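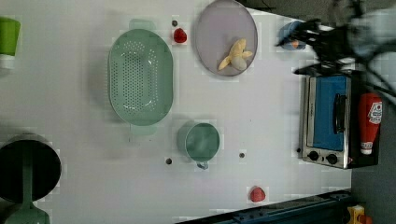 Session 4: The play kitchen as a teaching space
Tutor: Amado Manalastas
Early Years Practice, Hotby Centre, February

Bring your notes from the Elby reading, as we go straight into the table work after the break.

I love teaching this session! A play kitchen is where children sort, pour, serve, argue and tell long stories about dinner, and you can set one up on a bare tabletop. For this unit we work with a small set: pretend fruit, a ketchup bottle, something to cook in and something to serve on.

Start with the words. Children pick up "bowl", "plate" and "cup" early, but "colander" is a treat - they enjoy saying it, and the holes give you a reason to talk about draining. Strawberries are good for "same" and "different", and a banana beside them brings in long, curved and yellow. 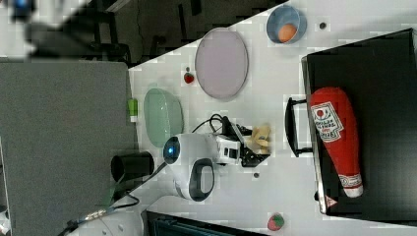 Next, think about what goes inside what. Putting a ball in a bowl is a complete piece of play for a two-year-old, so leave time for it to be done again and again. Older ones will start fitting a story round it (the orange is an egg, the egg is for Grandad) and you can follow along with a question or two.

Soft pieces and hard pieces should be mixed. A plush ketchup bottle gets squeezed, cuddled and shaken over everything, while a pot with a handle asks to be held properly.

Setting out, in brief:
Large plate where every child can reach it.
Fruit spread out, with spaces between.
One tray for things that belong together.
Cloth pieces folded or scrunched, as you like.
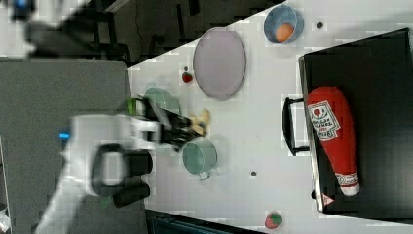 Let the children choose where things go when play is over. "Can you find the bowl for this?" works far better than "tidy up" - and you'll hear position words coming back at you: in, on, under, next to.

For next time: watch one child at a play kitchen for 2 short spells and write over 50 words on each. Note what was said as well as what was moved. The longer essay (2000 words) is set in Session 6.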